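Rullham Lock Replacement Programme
Progress report to the Nonier Housing Fund
Tuesday, July 19, 2022

1. Work to date

The grant covers new cylinders and door closers for 300 flats on the Rullham estate. Fitting began in May at Espinoza Court and has since moved to Vidier House. All front doors at Espinoza Court now have the new cylinder, keyed to the revised master system. Communal doors were left until the closers arrived, as the backplates have to be drilled at the same visit.

Keys are issued in sets of 3 per flat, against signature. Spare blanks are held in the site safe and checked at the end of each shift.
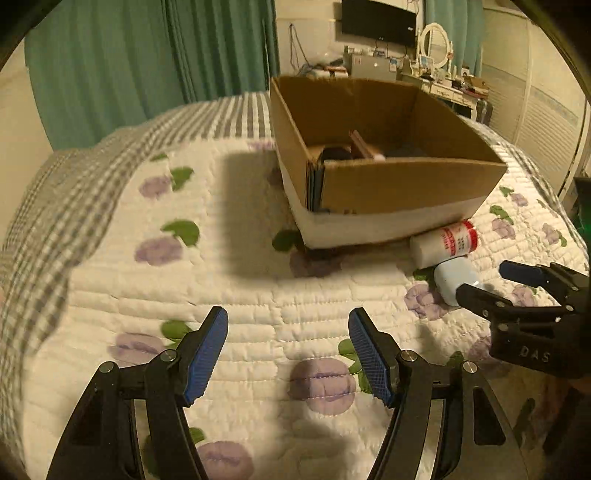
2. Faults and returns

Most return visits were for stiff keys. In older frames the strike plate sat too far forward and the latch was binding - the cylinder itself was sound. Fitters now check the gap before the old lock comes out and pack or move the plate as needed. Two doors at Vidier House had dropped on their hinges and were passed to the joiner.

One batch of cylinders was supplied with the wrong cam. These were sent back and the supplier has agreed to replace them at no charge.

3. Spending

Unplanned spending in this period came to £3,122, made up of longer fixing screws, strike plates and the joiner's time. It has been met from the contingency line. No change to the grant total is requested.

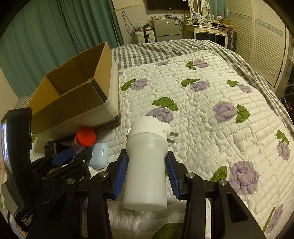 White bottle on a quilt, held in a gripper.

4. Next period

Vidier House front doors will be finished first, followed by the communal doors in both blocks. The old master keys will be withdrawn once the last communal door has been changed over. A revised key register will be sent with the next report.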